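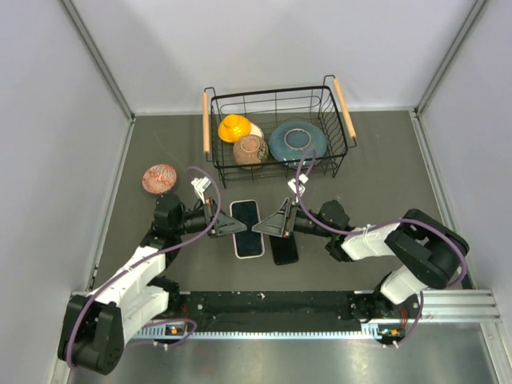

Section 4: Setting Up Your First Time-Lapse

Welcome back! By now your Cekico Inon should be charged, the memory card should be in its slot, and you've hopefully had a little play with the buttons. Time-lapse is the mode most people buy this camera for, and it's a lovely one to learn on, so pour yourself something nice and take it slowly. You won't hurt anything by pressing the wrong button (and if you get lost in the menus, hold Back for a moment and you'll land on the home screen again).

Before you start

Check that the firmware reads 117 or later under Settings > System. If yours says 109, the interval menu will look different from what we describe in this section, so please update first using the steps in Section 2.

Choosing your settings

1. Fasten the camera to a tripod or clamp and tighten the plate until it no longer turns under your hand.

2. Turn the mode dial to the little clock symbol. The screen takes a second or two to change over.

3. Press Menu and pick Interval. For clouds, 5 seconds is a good place to begin. For a houseplant or a building site you'll want minutes, and you can set those on the same screen by pressing the right arrow.

4. Choose the number of shots. The most the Inon will take in one run is 399 on Standard, or 3,000 if you switch on Long Run.

5. Half-press the shutter to focus on your subject, then slide the focus switch to M. Do remember this one! Left on AF, the camera will hunt between shots and your finished clip will seem to breathe in and out.

6. Set white balance to anything except Auto. Daylight or Shade will do nicely outdoors.

7. Take one test shot and look at it on the screen, zoomed in as far as it goes.

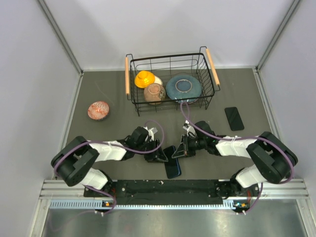 Figure 4-2. Test shot, blue plate at right.

8. If you're happy with the test, press the shutter all the way down. A green light blinks once for each shot.

Note: Long Run uses a good deal of power. Plug in the Okoth adapter before you begin, as the camera won't let you connect it partway through a run.

Caution: Never leave the lens pointed straight at the sun, even with the cap half on. Sensor damage of this kind is not covered by your warranty.

Caution: Don't open the card door while the green light is blinking. You may lose the whole run.

Making the clip

When the run ends, the camera asks whether you'd like a clip made. Choose Yes and it will put one together in the card's CLIPS folder, leaving your single shots where they are. You can also say No and build it later in the Monddale desktop program, where you can crop, change the speed and add music. That's covered in Section 7.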